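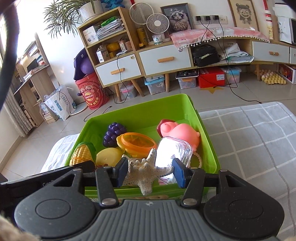
*The green bin mid-sort, with the starfish up for review.*

# How to Sort a Toy Bin Without Losing an Afternoon

Every house with a child in it has one bin that started out with a purpose. Ours was going to be for play food. It now houses play food, a pink pig, and a starfish, and I assume they've worked out some kind of lease.

I do this job every June and again before the holidays, when my sister-in-law Rhona Tosh begins asking what the kids "need." The first year I did it I counted everything in the house out of spite and got to 613 pieces. I don't recommend counting.

## What you'll want

- A bed with a blanket you can wash
- Two bags, one for trash and one for giveaways
- A damp cloth and a bit of dish soap
- Something to drink

Put the bin on the bed. The floor is traditional, but ours is tile, and my knees have filed a complaint.

## Step 1: Take out whatever doesn't belong

Don't tip the bin over. I know it's satisfying. Then you have a heap, and a heap attracts children, who will fall in love all over again with a thing they haven't touched in a year.

Pull the misfits off the top one at a time and set them on the blanket. In our case that means the starfish goes first, followed by the pig, who has never been food and would like that on the record. Ring-shaped things of no known origin come out too. You will have at least one.

## Step 2: Check the food

What's left should be groceries. Ours runs to grapes, corn, a lemon and half an orange. Yes, half. Before you throw away half of anything, look for the other half in these places:

1. Under the couch
2. In the toy truck
3. In the bathroom, for reasons of its own
4. In your coat

Give it 7 days on a shelf. If the partner hasn't turned up by then, the half gets promoted to a whole and goes back in. Kids don't mind. Mine has been serving me the same half orange for breakfast since she could stand.

## Step 3: Wipe as you go

Knobbly toys hold on to crumbs. Use a soft brush and soapy water for those, and a cloth for anything smooth. Let it all dry before it goes back in the bin, or you'll be growing something by the end of the month.

Clear plastic containers are worth keeping if they have a job, like holding small pieces. If the job is "might be useful," see trash bag.

## Step 4: Fix the label

Read the label on the front of your bin, then look inside. If the two are no longer on speaking terms, change whichever is easier. My neighbor Wilma Gourlay relabeled every bin in her house "STUFF" and has been insufferable ever since.

## Step 5: Rehome the misfits

Sea creatures go with sea creatures, if you have a place for them, and farm animals with the farm. We don't own a farm. The pig goes back in with the corn, on top, where he can be found at bedtime.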